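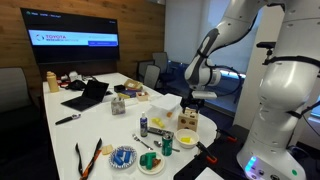 The Long Table: a Saturday sort-out

Conference tables attract things. You book one for a morning, you put a laptop on it, and by lunch it has become a shelf, a snack bar and a lost property office. Ours on the second floor at Brondcombe is long and white and would seat a decent-sized wedding, so it attracts more than most. In July it also took in the toys.

The toys belong to the play kit we lend out: blocks, a wooden shape sorter, assorted small things that roll. On paper the full kit is 247 pieces. The paper was drawn up by an optimist. What follows is a small gallery from the long table, with notes for whoever books the room next.

The table, window end

The shape sorter gets the good spot, down at the right end. It is a small wooden box and a harsh judge of character. Adults who run budgets all week will try to push a shape through the wrong hole, turn it a bit, and push again. Children give up sooner and take the lid off.

The screen on the paneled wall was left on, with TOYOTA in red across a white banner. It gives the place the air of a meeting about to start. We have sat through worse ones.

The far end of the table

Every long table has a far end, and this is where the squeeze bottle with the yellow cap lives, among the little white cups and containers. An open laptop sits partly on top of a zippered pouch. The small boxes have formed a pile of their own next door, as small boxes do. One of them is a tray with a few little colored objects in it, and I would like it noted that somebody, at some point, meant to put those somewhere.

The tissue box is the marbled gray one. It has been promoted to the middle of the table and seems to be enjoying it. Please leave it there. The last time it was moved it spent a month in the Hellumum room, where people apparently don't sneeze.

The clear bin

We used to keep blocks in cloth bags, which were charming and told you nothing. You had to put your arm in up to the elbow to find out whether you had blocks or beanbags. Then Standa in the storage unit business (the shop on the corner, not the shelving brand we also considered) had see-through bins on sale, and we bought 13 of them. 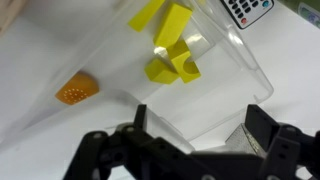 Yellow goes in first because yellow is easiest to find. The arch is everyone's favorite and the first to go missing, usually into a coat pocket. The plain rectangular ones never wander off, having nowhere better to be. Orange was supposed to get its own bin. It has been supposed to get its own bin since spring, and meanwhile it lodges with yellow and nobody has complained.

A word about see-through bins on a white table: set one down, look away, and good luck. I have put a coffee cup into one by accident and then gone looking for the cup.

Notes for the next booking

The Zieliński shelves in the hall take two bins side by side, or three if you don't want the door to close. Heavy blocks at the bottom, please. The shape sorter travels separately with all its shapes inside it, and it rattles, so you will know.

If you find a block under a chair after we've gone, the office has a jar. Last I looked it held a triangle, two marbles and a key to something.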